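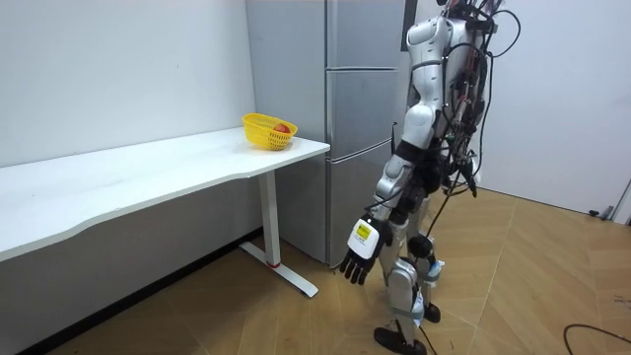 Is a curved-front desk deep enough for a monitor and a keyboard?
At the ends, easily. In the middle, where the front edge dips inward, check the depth before buying; the Gonel has room for a keyboard and a screen on a slim stand, but a heavy arm clamp is better placed toward one end.

Gonel long desk, white: review

The Gonel ships from Mostadum in 2 cartons, one for the top and one for the legs. Assembly took 135 minutes, most of it spent leveling. The top is a single slab with no center seam. Each leg is a column on a T-shaped foot, fixed with four bolts. The hex key supplied is too short to get full torque on them, so use your own.

With the bolts tight, side-to-side movement is low. Front-to-back movement is higher and shows up when typing at the midpoint of the span. Retightening after four weeks reduced it.
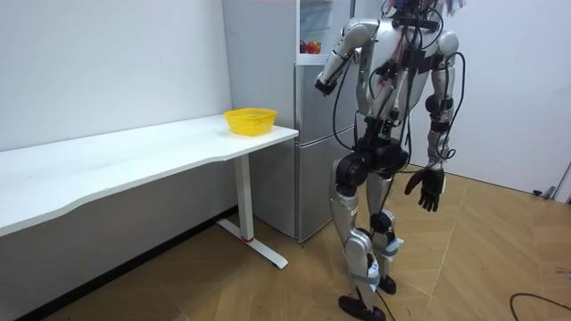 Gonel desk, placed along the wall with its squared corner next to the refrigerator.

The squared corner suits a position beside a tall appliance. Leave a gap for ventilation and for the door swing. The white finish shows coffee rings quickly and cleans with a damp cloth. Pencil marks need a mild detergent.

Cable management is the weak point. No tray is included, and the Baudry tray sold for this size has to be screwed in. Pilot holes are not marked.

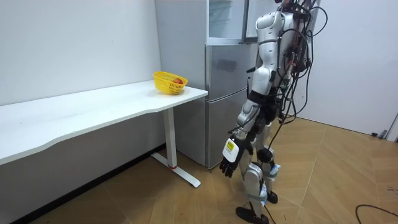 Plokesar wrote in to say that the wobble on the same desk went away once the feet were shimmed, and that the bolts had been tight all along. Shims were not tested for this review. The floor used was level to within 2 mm along the length of the desk.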